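Support > Cookware > Dorach Table Set > First Use and Drying

Section 6: Washing and drying the dark pieces

Read this section before you use the plates or the pan for the first time. It covers the black pieces in the Dorach set. For the glass lids, see the Wulari leaflet in the same box.

You will need dish soap, a soft sponge and 2 dry cotton cloths.

1. Clear a space on a table or counter. Spread one cloth flat and keep the other in reach.

2. Wash each piece by hand in warm water. Do not soak overnight.

3. Hold the plate by the rim and stand it nearly upright over the cloth until the drips stop.
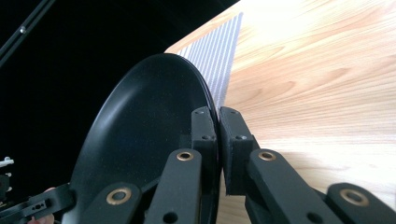
Water collects along the inside of the lip, so go around that part twice. Any light-colored cotton cloth will do the job. A white and gray striped cloth like this shows soap residue less than plain white does, so check the plate itself under a lamp. If you see a dull film, rinse again.

4. Dry the pan next. Tilt it on its edge and wipe from the middle out to the rim. 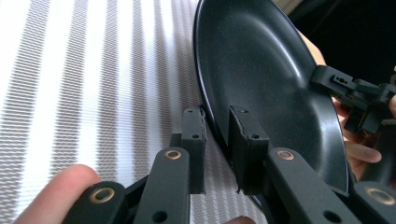
5. Rub in a few drops of cooking oil with a paper towel. Do this before first use and again every October if the pan is used daily.

CAUTION: Never put an empty pan on high heat. Keep oven use under 155 °C.

6. Wipe the table. Standing water can mark a wood finish in 90 minutes, and faster under a hot pan. 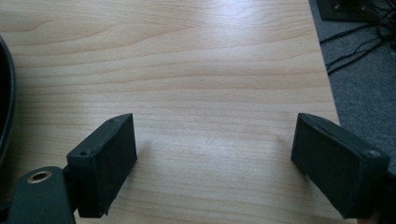

Use a barely damp cloth and follow the grain, then go over it with the dry one. Oiled tables should be left bare overnight.

7. Check both sides of each plate for chips before stacking. Put felt or paper between pieces. 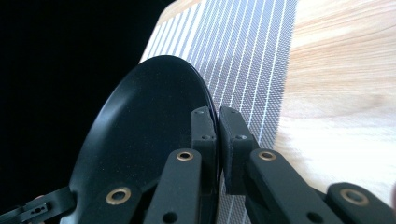

Fig. 4. Round black piece held by its edge.

NOTE: Small scuffs on a matte surface usually come off with baking soda paste.

Comments

lambsear: Does step 5 apply to the plates too? Mine came with no leaflet.

tillie_b: No, just the pan. I oiled a plate once and it was sticky for a week.

PorchCook: Paper between the plates works fine, I use coffee filters.

Related items
Lambrechts felt pan dividers
Dindon cotton cloths, pack of 6
Wulari lids: care leaflet
Section 7: Storage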